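Reusable cup program moves to the second floor

Starting in January, the Kim Building cafe and the second floor kitchen will share one set of reusable cups. Until now the cafe had its own and the kitchen had whatever people left there. Both will be replaced by a single stock of 3000 cups, bought from Stistora, and the paper cups next to the coffee machine will be removed once the current boxes run out.

The change follows a trial in the cafe that ran through the fall. Doaa Hajji, who manages food service for the building, said the main lesson was that return points matter more than the deposit. When the only bin was at the cafe counter, cups went upstairs and stayed there. After a second bin was put by the elevators, most of them came back the same day.

There will be 16 return bins in the new setup. Every floor gets at least one, and there are 2 in the main lobby, one at each door. The bins are gray with a round opening in the lid. Please pour out any leftover drink in a sink first. The bins are lined but they leak if they are filled with coffee, and the carpet by the mail room has already had to be cleaned for this reason.

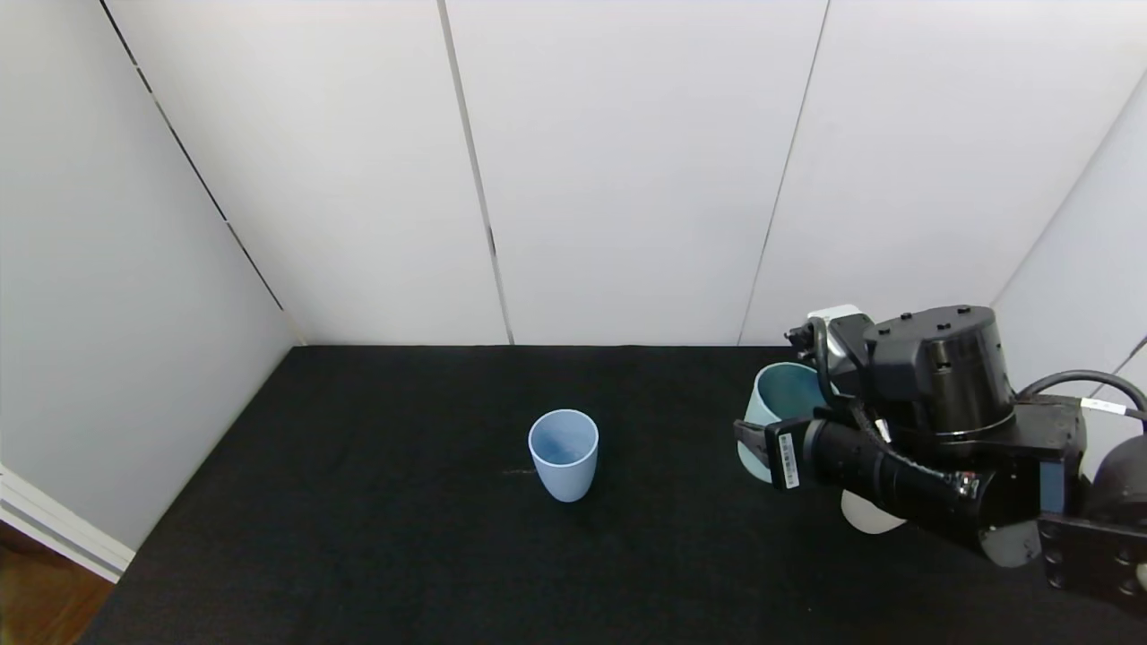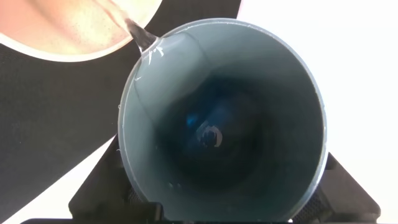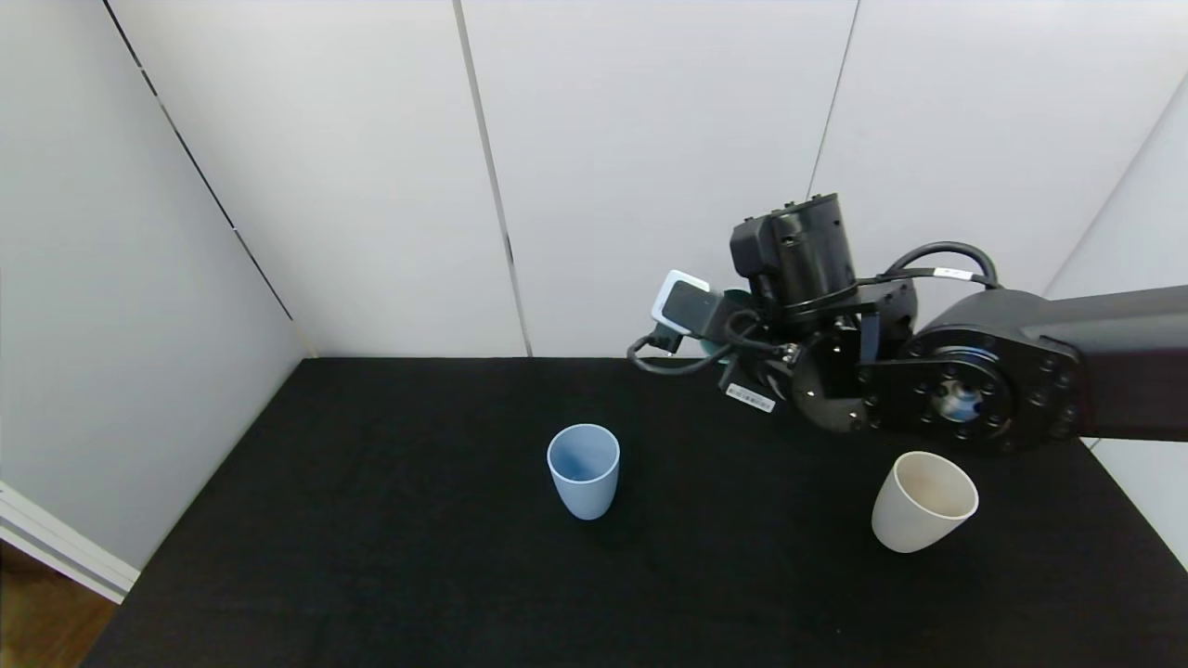
Cups are collected twice a day, at 11 a.m. and again at 4 p.m., and washed in the cafe dish room. If a bin is full, use the next one or bring the cup down to the counter. Please don't stack cups on top of the lid. They fall off when the door to the stairwell opens.

The deposit stays at one dollar and works the same way as before. It goes on your badge when you take a cup and comes off when the cup is returned. Visitors without a badge can pay in cash at the cafe and get the dollar back there. Receipts are not needed. If the deposit hasn't come off after two working days, write to food service with your badge number and the bin you used.

A few people asked about the microwave. The supplier says the cups are safe for reheating drinks, but not soup or anything oily, which stains the inside and leaves a smell the dishwasher doesn't take out. Use the bowls on the open shelf for soup. Those are not part of the program and should be washed and put back by whoever used them.

Lids are a separate matter. We tried two kinds in the trial and neither stayed on well. Thịnh Thân in purchasing has asked Grorkden for samples of a third type, and a box of them should be at the cafe counter for people to try. Until something better is found, the old lids will be handed out on request. They don't carry a deposit, but we would like them back.

You can still bring your own mug. The cafe will fill anything up to a large size at the regular cup price, and personal mugs left in the second floor kitchen will not be collected as long as there is a name on the bottom. Mugs with no name will be put in the cabinet under the sink and given away at the end of the month.

Groups that order coffee for meetings through Triltum should check the new box on the order form marked "cups needed." If it is left blank, the coffee will arrive without any. Cups ordered this way are charged to the group only if they are not returned by the next morning. Standing orders have to be updated too, so if you have a weekly one, open it and save it again before the switch.

The old cafe cups can be returned to any bin until the end of January. After that they go to the counter only. Questions can go to Doaa Hajji at the food service desk, open Tuesday mornings.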